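Household Skills, Unit 9: Folding and Storing Small Cloths

Tutor: Diarmuid Gilmartin
Room: Egan 2
Session: Wednesday afternoon

What this unit covers

Unit 8 dealt with sheets and towels. This one deals with the small flat pieces that every kitchen collects: tea towels, tray cloths, napkins and drying-up cloths. They are quick to fold but they are also the things most often pushed into a drawer in a heap, and a heap takes up far more room than a stack.

Bring two cloths of your own from home. They should be clean and fully dry. If you have nothing suitable, take one from the Rollow box by the door and put it back afterwards.

Laying out

Clear the table before you start. Lay the cloth down with a short side nearest to you, so that the long sides run away from your body. Smooth it from the middle out to the edges with flat hands. Do not tug at the corners, as this pulls the weave out of line and the cloth will never sit square.

Look at the border next. A coloured trim is useful in this unit because you can see at once whether two edges have met. On a plain white cloth you have to go by the hem. A cloth with a printed or woven check gives you more help still - the lines show you where the halfway point is.

If one corner has bunched up, deal with that before anything else. Hold the body of the cloth down with one hand and open the corner out with the other.

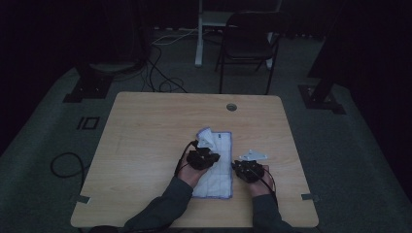
Should a cloth be ironed before it is folded?
For everyday kitchen use there is no need, provided it was pulled into shape while damp and dried flat or on a straight line. Iron napkins and tray cloths that will be used at table.

The three folds

We use the same order for every rectangular cloth.

1. Fold in half lengthways. Bring the left long edge over to the right long edge. Match the top corners first, then the bottom ones, then run a hand down the join.

2. Fold in half again, top to bottom. Keep the layers together by holding them between finger and thumb at the corners.

3. Fold the result in thirds if it is going in a shallow drawer, or in half if it is going on a shelf.

Check the last fold. All the loose edges should be on the inside or at the back, with one clean folded edge facing you. If the trim sticks out unevenly, go back to fold 1. The fault is nearly always there.

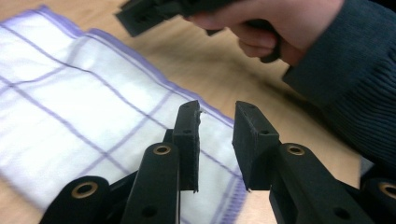

Fig. 2. White cloth with purple trim.

Storing

Stand folded cloths on edge in the drawer, like files, with the clean fold upwards. You can then see all of them and take one out without disturbing the others. Nine is a sensible number for a kitchen of ordinary size, and more than that tends to mean the bottom of the pile is never used.

Put fresh cloths in at the back and take from the front. Keep floor cloths and dusters in a different place altogether.

For next time

Fold one drawer of cloths at home by this method and leave it in use for a week. Write a few lines on what stayed tidy and what did not. The Ulum reading pack has a short section on linen cupboards which will help with Unit 10 - ask for item 1243 at the Muvunen library desk.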